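Siruseo Grasp Annotations: Soft Goods, Floor-Level Set
Data card and README for the annotation and segmentation tools

Maintained by the Jatovau perception group
Card last revised Nov 13, 2025

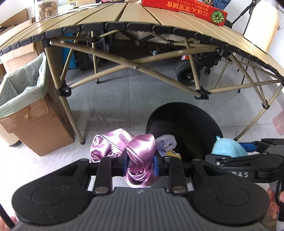 Kolbrún Nørgaard asked in review whether a cloth held between two fingers should be labelled as one object or as two regions, given that the controller only ever uses the part close to the fingertips. The group's decision was to keep a single object with an optional inner region. The reasoning is set out under Label Scheme, and her remark is kept on this card as the same question has been put by several later users.

1. Purpose

Siruseo is a collection of short recordings with frame-level labels, together with the software that produces and checks those labels. It supports work on two problems: deciding when a soft item is held, and estimating how much of it hangs free of the fingers. Recordings are made with hand-held grippers in furnished rooms with the usual household clutter left in view.

The set is intended for training and testing perception modules. It carries no force readings and should not be used on its own to set grip strength on a physical arm.

2. Contents

The present release holds 700 recordings. Of these, 273 have full outlines for the held item in every labelled frame. The remainder carry contact labels only. Items include satin and fleecy cloths, small plush toys, socks, tea towels and soft pouches. Rigid items appear in the surroundings but are not labelled unless they are gripped.

Each recording folder contains:

frames – the image sequence, in time order
pose.csv – position and rotation of the gripper, one row per frame
opening.csv – distance between the fingers, in millimetres
labels.json – contact state, outlines and annotator notes
calib.yaml – lens and mounting values for the session

Folders without outlines still contain a labels.json file. The outline field is present and empty, so that readers need not handle two formats.

3. Label Scheme

Contact state takes one of four values: clear, touching, held, uncertain. The value "held" requires that cloth be visible between both fingers. Where the fingers are closed but the contact point is hidden behind a fold, the annotator must enter "uncertain", even if neighbouring frames suggest a good grip. Earlier drafts allowed annotators to carry a label forward through hidden frames, and this practice has been withdrawn.

The held item receives one outline covering all its visible parts, including any length trailing along the floor. An inner region may be added to mark the portion within the grip. The two are stored separately, and the inner region must lie wholly inside the outline. A planner concerned with snagging will need the full outline; a controller concerned with slip may read the inner region and disregard the rest.

Loops and twists are not divided. If a fold hides part of the cloth, the visible pieces are grouped under the same item number.

Neighbouring soft items receive a "nearby" tag when they lie within reach of the open fingers. The tag was added in March after the Sokska segmenter was found to merge adjoining cloths of similar colour.

4. Software

The tools are supplied as one Python package with three commands.

siruseo check reads a folder and reports missing rows, unordered time stamps and outlines that cross themselves. It changes nothing on disk.

siruseo propose runs the Sokska segmenter and writes draft outlines to a separate file. Drafts are never treated as labels until an annotator has accepted them.

siruseo export writes accepted labels in the layout expected by the Hjaltadóttir planner. Use the option --inner to include grip regions. Without it, only full outlines are written.

A graphics card is needed for propose. The other two commands run on an ordinary laptop, and check takes roughly 14 seconds for a recording of normal length.

5. Splits

Training, validation and test lists are provided as plain text files. They are divided by room and by item, so that a cloth seen in training does not return in the test list. Users who make their own division by frame should expect scores that are far too favourable, and are asked to state the division used when reporting results.

6. Known Limits

Shiny fabrics remain difficult. Bright highlights on satin are sometimes read by the segmenter as gaps, and drafts for such items should be opened and inspected one at a time. Thin straps are often missed altogether.

Pose estimates drift in rooms with plain floors and few distinct features. In 6 recordings the drift was large enough that the pose file has been marked unreliable; they are listed in pose_exclude.txt and are kept for image-only work.

The viewpoint is low throughout most of the set. Models trained on it have performed poorly on views from above a worktop, and the group does not at present plan to add such views – a separate set would be the better course.

Finger width and colour vary little. Users with different hardware should retrain the fingertip detector before relying on contact labels.

7. Privacy

Hands of operators may be visible at the borders of frames. Recordings in which a face could be made out are removed before release. Requests for removal of further material are handled through the project tracker under the label "privacy" and take priority over all other work.

8. Changes and Corrections

Corrections to labels are welcome as patches against labels.json. A patch should give the recording number, the first and last frame affected and a short reason. Please run siruseo check before sending it. Patches that alter contact state are read by two reviewers; those that only adjust an outline are read by one.

Open matters at the time of this revision are a faster reader for long sequences, support for more than one held item, and a clearer rule for cloth resting on a finger without being gripped.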